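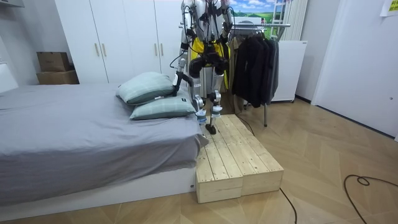 One reader at Undale wrote that her last two parcels to the base came back, the first for a missing customs form and the second for a can of shaving foam, and could we please print the packing tips again before the holiday rush.

## Mailing a box to someone on deployment

**Check the deadline first.** Our drop-off at the Clatach hall takes boxes until 16th October. After that you are on your own with the post office, and the lines get long.

**Use a new box.** Old grocery cartons go soft at the corners. The Savex store sells a plain double-wall one that holds up well. Tape every seam, then run one strip all the way around the middle.

**Bag anything that can leak.** Shampoo, lotion and hot sauce each go in their own zip bag with the air pressed out. Put tape over the flip caps too. Leave out aerosols, lighters, matches and nail polish.

**Keep soap away from food.** Crackers packed next to a bar of soap will taste like soap in a week. Two small boxes are better than one mixed one.

**Skip chocolate for hot places.** Hard candy, jerky, nuts and drink powder travel fine. Check the country rules before you send any meat, as some places won't let it in. For cookies, pick something firm like ginger snaps or biscotti. Stack them in a clean coffee can with wax paper between the layers and fill the top with a crumpled paper towel.

**Fill the gaps.** Socks work better than newspaper and get used. Shake the box before you close it - if it rattles, add more.

**Write the list as you pack.** The customs form wants each item and its value, and "snacks" won't do. Put a copy of the list and the address inside the box, on top.

**Take batteries out** of razors, flashlights and toys. Wrap them in their original package, or buy a fresh pack if your post office allows them.

Last February we sent 228 boxes through the hall and 7 came back, almost all of them for the form. Blank forms are in the tray by the door, with a filled-in one taped to the wall to copy from.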